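Pradia Stage Monitor System – Set-Up Guide
Section 3: Placing and checking the wedges before a show
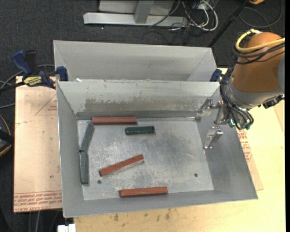 Fig. 3. Red-brown and dark green blocks in a metal bin.

This section covers floor monitors for a seated concert with acoustic instruments and up to 15 input channels. Complete Section 2 (power and stage box) first. The main speakers must be muted at the console until step 9.

Before you start

Check that the stage plan matches the layout the musicians have agreed to. Tour plans are often drawn for a wider stage. If the fiddle and accordion seats have been moved closer together, use the shared-wedge layout in Section 4.

Placing the wedges

1. Mark each seat and vocal microphone position on the floor with cloth tape.

2. Set one Pradia wedge in front of each marked position, with the grille facing the performer's head. For a seated player, use the low angle. For a standing singer, use the high angle.

3. Place the wedge behind a cardioid microphone, in line with its rear. For a supercardioid microphone, move the wedge to one side so that it faces the null given on the microphone's data sheet.

4. Run speaker cables along the front edge of the stage and back up the sides. Do not cross the path to the piano.

5. Connect each cable to the matching output on the Futance amplifier rack. Outputs are numbered from stage right.

CAUTION: Turn the amplifier channel all the way down before you plug in or remove a speaker cable.

Setting levels

6. Switch on the console, then the stage box, then the amplifiers. Wait until every channel light is steady green.

7. Load the scene named MONITOR START. It sets all sends to off and the high-pass filter to on.

8. Ask each performer to play or sing at show level. Raise that performer's own send first. Add other instruments only on request.

9. Unmute the main speakers and repeat step 8 with the full group. Low notes from the hall will now reach the stage, and most performers will ask for less guitar and less piano in the wedges.

NOTE: A harp or small pipes may ring at one pitch. Find the pitch with the narrow filter and cut it by 3 dB. If the ringing continues, move the microphone before you cut further.

Saving and shutting down

10. Save the scene under the venue name. The console holds 28 user scenes. When the list is full, the oldest unlocked scene is written over.

11. At the end of the night, switch off the amplifiers first, then the stage box, then the console.

NOTE: Scenes saved before the March software update load with the filters off. Turn the filters on by hand and save again.

For the wireless in-ear option with the Nyarko receiver – including channel lists – go to Section 5.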